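Progress report on the teaching-by-demonstration work, Siter project
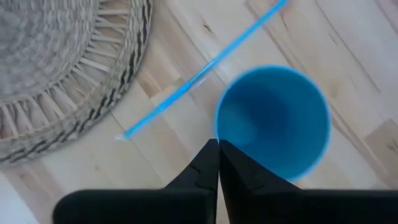

The period from September until now was used mainly for recording demonstrations by remote control, which was the second work item in the plan agreed with Emanis. In this method the operator moves a hand-held controller, the arm follows, and the wrist camera and the joint positions are saved together. We started with tasks that one person can finish in less than a minute, so that a bad recording can be thrown away without much regret. The drinking straw and cup task is the one we worked on longest. The straw lies flat on the boards, the cup stands upright a short way from it, and the operator has to bring the straw to the cup and let it down inside. Both are the same sky blue, which we kept on purpose, as the partners at Sequeira asked for objects that colour alone does not separate.

Date of report: 1 November 2018
Prepared by: the demonstration group, Wultovholm

1. Recordings made

We have 77 accepted demonstrations of the straw task. Another 18 were rejected after review. Most of the rejected ones have the same fault: the operator closed the fingers too early, opened them again, and then repeated the approach. A person who watches the recording understands this as a correction, but the learning program copies the hesitation together with the rest. We first tried to cut these parts out by hand. It took a long time and left a jump in the arm position, so we now reject the whole recording and do it again.

Each session is limited to 20 minutes for one operator. Before this rule was made, the last recordings of a session were clearly slower than the first ones, and the path of the arm was less smooth. The operators also complained of a stiff wrist.

2. Guiding the arm by hand

The proposal promised a comparison between remote control and guiding by hand, where the operator holds the arm directly and leads it through the movement. We have begun this but we are behind. Guiding by hand is easier to learn, and new operators prefer it. The difficulty is the camera. The operator's hand and sleeve come into the view very often, and those pictures cannot be used for training as they are. We have made a longer handle which keeps the hand further back. It helps with large movements — for the last part, when the straw must be turned to point down, it is still too clumsy.

For a thin object lying flat, we also noticed that guided recordings press harder on the table. The operator feels the contact through the arm and is not afraid of it, whereas under remote control people stay too high and miss the straw. We do not yet know which fault is worse for the trained program. We would like to keep both types in the collection until this is tested.

3. The layout of the table

At the request of Siter we moved from the plain grey test plate to surfaces which look more like a home. The pale planks are good for this, but their seams caused a problem we did not expect. When the straw lies nearly parallel to a seam, the program sometimes takes the seam for the straw. We have therefore asked the operators to change the angle of the straw between recordings, and to move the round woven mat from one side to another. The mat has a dark zigzag border, and it is useful as a thing which the arm must learn to leave alone.

The start position is now fixed. Every recording begins with the fingers closed and pointing towards the working area. Earlier recordings began from wherever the arm had stopped, and we have marked them separately in the index.

4. Problems and delays

The delay between the controller and the arm became longer during one week and the operators compensated by moving in small steps. The reason was a network setting at our side, and it is corrected. Recordings from this week are kept but they are not among the accepted ones.

The soft pads for the fingers have not arrived. We continue with the black hard fingers, which hold the straw well enough but can bend it if the grip force is set too high. I ask the funder to note that this moves the work on fragile objects to the next period. No additional money is requested for it.

5. Plan for the next period

We will train 3 versions of the program: one on remote control recordings only, one on guided recordings only, and one on both. All will be tested on the same table with new positions of the cup. Guided recordings must reach a similar number first, and this is the main task of the coming weeks.

We also wish to invite operators from Sequeira who have not used the controller before. Our own people have become very practised, and their way of moving is now rather alike. The written instructions for new operators are ready in draft and will be sent to Emanis together with the next cost statement.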